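Report on a Visit to the Mamel Residence, Dranen

The visit to the Mamel Residence in Dranen took place in October, as part of the review of supported housing for older adults. The delegation arrived at 9:30 a.m. and was received in the main lobby by representatives of the operator, Menon Housing. The programme consisted of a tour of the east and west wings, a meal in the dining room and a discussion with residents.

The residence was built in two stages and now contains 209 self-contained suites. Most are one-bedroom units. A further 40 places are reserved for short stays, chiefly for people leaving hospital who cannot yet return home. The operator reported that 639 persons are on the waiting list for the Dranen region, and that applicants already living in the municipality receive priority. The delegation asked for the written policy on this point and received a copy before leaving.

Suites are rented unfurnished. Residents bring their own beds, linens and chairs, and may paint the walls in any colour from an approved list. Kitchenettes have a two-burner stove, a sink and a small refrigerator. Several of the older kitchenettes in the west wing have cupboards mounted too high for a seated person, and the operator intends to lower them as suites become vacant. No date has been set for completion.

Meals were discussed at some length. Lunch is served centrally from 11:45 a.m., while breakfast and supper may be taken in the suites. Fresh fruit is delivered twice a week and residents may help themselves to it at any hour, an arrangement that replaced the former afternoon snack cart.

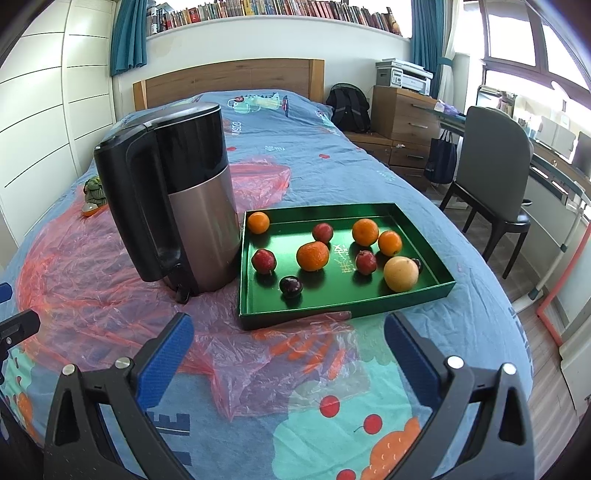

One resident of the west wing remarked that the cart had at least brought people out into the hallway at three o'clock, and that she would gladly see it return on weekends. Another preferred the present system and asked only that the pears be riper. The operator undertook to raise both matters at the next residents' meeting.

The delegation then viewed the laundry, the hobby room and the Jollix booking system, through which residents reserve the minibus and the guest suite. The system recorded 1,384 bookings last year. Paper forms remain available at the front desk, and staff noted that these are still preferred for medical appointments.

Parking is limited. Visitors are directed to the municipal lot on the far side of the road, where the crossing has no signal. The delegation considers this unsatisfactory and will write to the municipality.

The visit closed at 2:15 p.m. The operator will forward the maintenance schedule for the west wing and the most recent fire inspection certificate.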